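Speaker notes: Small talk, and how I stopped dreading it

(Slides are optional for this one. If the projector's sulking I can do the whole thing without it.)

Hello everyone, thanks for coming in, and well done for finding the room, because the signs downstairs point to the bike store. I'm going to talk about chatting. Proper idle chat, weather and buses and have-you-been-busy. I used to be terrible at it and now I'm all right at it, which is as far as my expertise goes!

Start with the Lullero story. My first job, open-plan office, and I ate lunch in a stairwell for most of the first winter. I told people I liked the quiet. What I liked was not having to think of a second sentence. I could always manage the first one ("cold, isn't it") and then I'd stand there like a coat stand. PAUSE, they usually laugh. If they don't, carry on, it's fine.

So when I moved to Vevard in February I made a rule. Every day I had to have 2 conversations that had no purpose. Asking where the stapler was didn't count. Asking where the stapler was and then getting on to somebody's daughter's swimming gala, that counted.

I kept a notebook. SHOW NOTEBOOK, it's in the side pocket of the bag. After a few weeks you can see the same handful of openings coming round again and again, and I was mortified, and then I realised that everybody else was using the same ones on me. You're allowed to repeat yourself. The woman on the front desk and I discussed the one lift for months and I think of her very fondly.
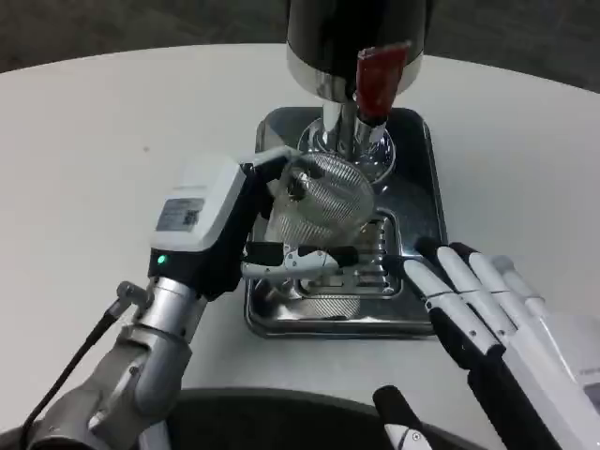
Notes by Noor Whitlam, trainer and occasional speaker, Grotedau

Right, places. Where does chat happen? Wherever people have to stand still for a bit with something to do with their hands. Queues, kettles, coffee machines, the photocopier when it's thinking. It has a natural end, too, so you're never trapped. Your drink's ready, off you go, lovely to see you.

Compare that with a networking do. Dreadful! No end point, hands full of a plate, name badge flipped round the wrong way. If you find those hard, so do I, and I've been paid to run them. My tip is to stand near the food and comment on it. I've had whole friendships come out of a disappointing quiche.

Then the second sentence, my old enemy. Say one small true thing about yourself and stop. "I came by bus and it went the long way round." They'll either tell you about their bus or they won't. Leave a gap, 5 seconds feels like an age but try it. DO THE GAP HERE, actually count it in your head, don't rush it like you did at Lemieux.

Exercise: turn to the person next to you, someone you didn't arrive with. One of you says the small true thing, the other picks up any word in it. Swap over. If there are 80 in the room it'll get loud, so use the bell.

While they're doing it: drink some water, find the place in the notes.

Coming back together, ask for a few examples but don't pick on the quiet ones. Somebody always says they ran out. Tell them running out is allowed, you say "well, I'd better get on" and everyone's relieved.

Last bit is the homework, one pointless chat before bedtime. Then questions, and remember to collect the bell.

3,742 views | 80 shares | 5 comments

Contact Grotedau | © Grotedau, all rights reserved | Back to top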